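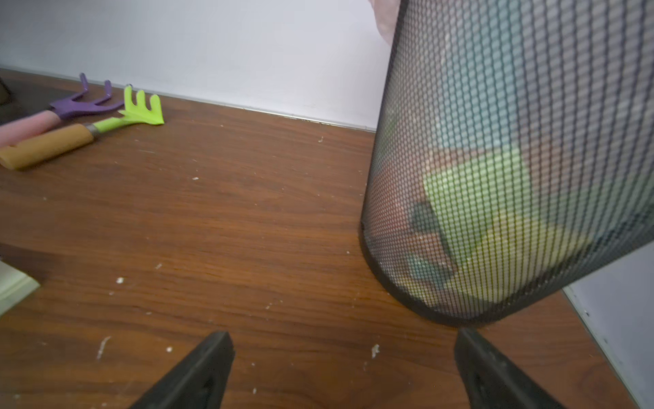 Photo: Bulton bench album

November, dye bench, 4:40 pm

Third round of the walnut hull bath and I finally have a brown I want to live with! Notes before I forget what I did.

Hulls went into the steel pot last night, covered with tap water, left to soak with the lid on. Simmered for two hours this morning, never a real boil. Strained through the old pillowcase, twice. The liquor was so dark I couldn't see the spoon an inch down.

Yarn is the Redora worsted, undyed, 102 grams wound off into small skeins and tied loosely (figure-eight ties in cotton, the tight ones on the last batch left white rings). Wetted out in warm water with a drop of dish soap while the bath cooled. No mordant on any of these. Walnut doesn't need it, and I wanted to see the plain color before I go messing with alum.

Skein A came out at 7 minutes. Lovely toast color, a bit pink when wet, more gold once it dried by the window. Skein B stayed in for 16 and is only a shade deeper, so most of the color jumps on early. Skein C I forgot through lunch and it's the best of the lot, deep and even, like good coffee. Wish I'd written down when it went in. Call it "long" for now and redo with a timer.

Iron dip on half of C: tiny pinch in a jar, in and out. It went nearly charcoal and I love it, but the hand is harsher. Less iron next time. Keep that jar away from the yellow pots, please, anyone reading this. The weld bath went olive last month and I'm fairly sure it was the same spoon.

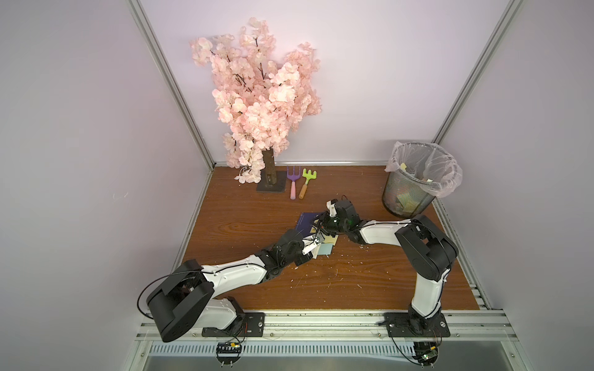 Blossom tree and two toy rakes on the wood tabletop.

Boutros wool next to it for comparison: same bath, same time as B, and it took the color in streaks. Might be leftover spinning oil. Scour a fresh skein properly, hot water, no stirring, and try again before blaming the wool.

Exhaust bath still has plenty in it. Threw in some cotton scraps and got a pale mushroom, very pretty for the Droretness sample cards. Cotton edges are darker than the middles where the pieces floated. Weigh them down with a saucer.

To do
Wash test on A and C, cool water
Tape half of each skein in the south window under cardboard, leave a month
Label jars (again)
More hulls in the freezer, bottom drawer, the bag with the red clip
Try the green hulls separately from the black ones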